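Lelico to bring back out-of-print campfire ghost stories in June

January 25, 2021

Small press Lelico is putting the Tastby Lane books back into print, the company said in a short post on its site. First up is the original collection, 12 stories, 252 pages, paperback. Due in June.

Fans of kids' horror have been asking for this one for years. Used copies go for silly money and library copies are mostly falling apart. The books were sold through school book fairs and then just kind of vanished when the old publisher, Jandier, shut down its children's line.

If you never read them: each story is set on the same street, a different house every time. Short, mean little endings. The one most people remember is "The Lodger Under the Stairs," where a girl hears someone knocking from inside a closet and knocks back. Then there's "Salt for Supper," about a family that keeps setting an extra place at the table and can't remember why. That one got the book pulled from a few school libraries.
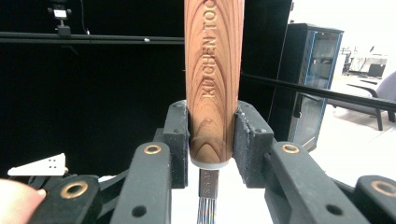
Photo: Lelico

All 12 stories will be in the new edition, in the original order. Lelico says the text has not been softened. A couple of typos from the first printing are getting fixed, and one page that was printed twice in the old copies (anyone who owned it knows the one) will only be there once.

Art is the big question. The scratchy ink drawings were half of what made the books scary, and an earlier reprint swapped them out for something a lot cuter. Readers hated it. Lelico says it has the rights to the first set of drawings and is scanning them from the original sheets. No samples up yet.

There is also a hardcover, 285 pages, with 2 stories that were cut from the first book for being too long. Titles for those are "The Well at Number Nine" and "Mother's Other Voice." Neither has been in print before. The hardcover also gets a section of notes on where the stories came from, mostly old folk tales and jump stories that kids tell at sleepovers, the kind where you grab the person next to you on the last line.

Audio version is planned too, made by the Rüegg studio. No word on who's reading it. No date on that one either, just "later."

The second and third Tastby Lane books should follow if the first one sells. Lelico wouldnt commit to a schedule. The third is the hardest to find, and it's the one with the two-part story that ends on a cliffhanger, so fingers crossed they get that far.

Preorders for the paperback are open now on the Lelico site. Hardcover preorders open at a later date, and the press says that run will be small. Prices for both editions are still to be anounced.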